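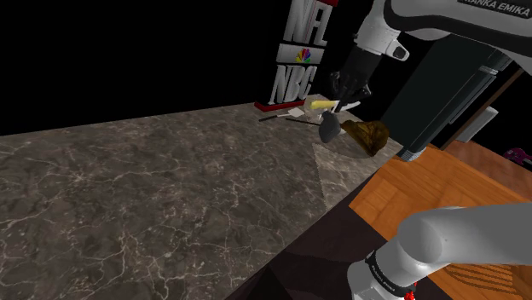 Relomora 台所カウンター把持比較データ

README 最終更新:2019年11月3日

概要

二つのアームコントローラ、KidonとSugdenを、シミュレーション上の同じ台所で同じ物に向かわせた記録です。収録は全部で800エピソード。実機のデータは一件も入っていません。したがって壊れた皿もなく、始末書もありません。

もともとは「どちらを標準にするか」を一週間で決めるための社内比較でした。一週間では決まらず、データだけが立派に育ったので公開します。

環境

シーンの生成にはBodelを使っています。アームは一台、台所のカウンター越しに手を伸ばす配置です。天板は大理石柄で、白い筋がところどころに走っています。この柄が深度推定にはそこそこ意地悪なのですが、選んだ当時は見た目しか考えていませんでした。

天板に載る物は配置ごとに変わります。細い棒、平たい小物、短い円柱、何と呼ぶべきか社内で意見の割れた茶色い塊などです。奥に大きなロゴの立体看板が立つ配置もあります。台所に看板がある理由を問われても、乱数の種に聞いてくださいとしか言えません。看板は把持対象に含まれませんが、衝突判定は有効です。Sugdenはこれを何度か身をもって確かめています。

配置は20種類。各配置につき、コントローラごとに初期姿勢を変えて20回ずつ試行しました。グリッパは両者共通の平行二指です。三指も試す予定でしたが、モデルの慣性値が間違っていて、指を閉じるたびにアームが会釈するので見送りました。

コントローラ

Kidon:軌道を先に全部決めてから動きます。動き出すまでが長く、動き出したら迷いません。計画が間違っていても迷いません。

Sugden:短い区間ごとに計画を立て直します。反応は速いものの、細い棒の前では左右に揺れながら考え込む癖があります。設定で抑えられますが、抑えると今度は棒を押して転がします。

両者とも設定は既定値に近いものを使い、配置ごとの調整はしていません。途中で一度だけ魔が差してSugdenの減衰係数をいじりましたが、その分は破棄して録り直しました。

収録内容

・手首カメラと固定カメラのRGB画像、深度画像
・関節角、関節速度、指の開き幅
・コントローラへの指令値と、実際に到達した値
・接触イベントの時刻と相手
・終了理由

一エピソードの長さは最大50秒です。時間切れになった場合もそこまでの記録は残しています。

ファイルの構成

episodes/ の下に配置番号のフォルダがあり、その中に kidon と sugden が入っています。meta.csv が索引です。列名の grip_sucess は綴りが間違っていますが、直すと手元のスクリプトが全滅するため、このままにします。読み込む側で直さないでください。次の版でも直りません。

結果について

800エピソードのうち、失敗と判定されたのは205件です。判定の基準は「対象を天板から持ち上げ、終了時まで保持していること」だけです。持ち方の美しさは問いません。逆さまでも端をつまんでいても成功に数えます。

失敗の内訳は meta.csv の fail_type にあります。多いのは細い棒のつかみ損ねで、指先が天板に当たって止まるものと、二本並んだ棒の間に指を入れてしまうものに分かれます。次が平たい小物で、こちらは両コントローラとも仲良く苦手です。コントローラ別の成功率をここに書かないのは、棒を含む配置と含まない配置で順位が入れ替わるためです。一行の表にすると、必ずどちらかの担当が怒ります。集計用のスクリプトを同梱したので、ご自分の用途に合う物だけを選んで計算してください。

既知の問題

・光源の設定により、天板の一部が白っぽく写る配置があります。色で物体を切り出す手法はここでよく転びます。
・固定カメラの視野にアーム自身が大きく入ることがあります。対象がリンクに隠れる時間帯には occluded の印を付けましたが、付け漏れはあると思います。
・布のように見える物もすべて剛体です。つぶれません。柔軟物の研究にはまったく向きません。
・10月に録った初期分は接触イベントの時刻が一刻みずれています。補正用の値は meta.csv の offset 列にあります。忘れると、触る前に物が動く超常現象が観察できます。

向いている用途、向いていない用途

把持計画の比較、遮蔽のある場面での物体検出、失敗の自動分類には使えると思います。実機での性能を見積もる目的には使わないでください。摩擦係数は全物体で同じ値です。紙も金属も、謎の茶色い塊も、等しく滑ります。

利用条件

研究目的での利用、改変、再配布は自由です。発表に使う場合はRelomoraの名前と版番号を書いてください。不具合の報告には配置番号とエピソード番号を添えてください。「Kidonの動きがなんとなく偉そう」という報告はすでに受理済みで、修正の予定はありません。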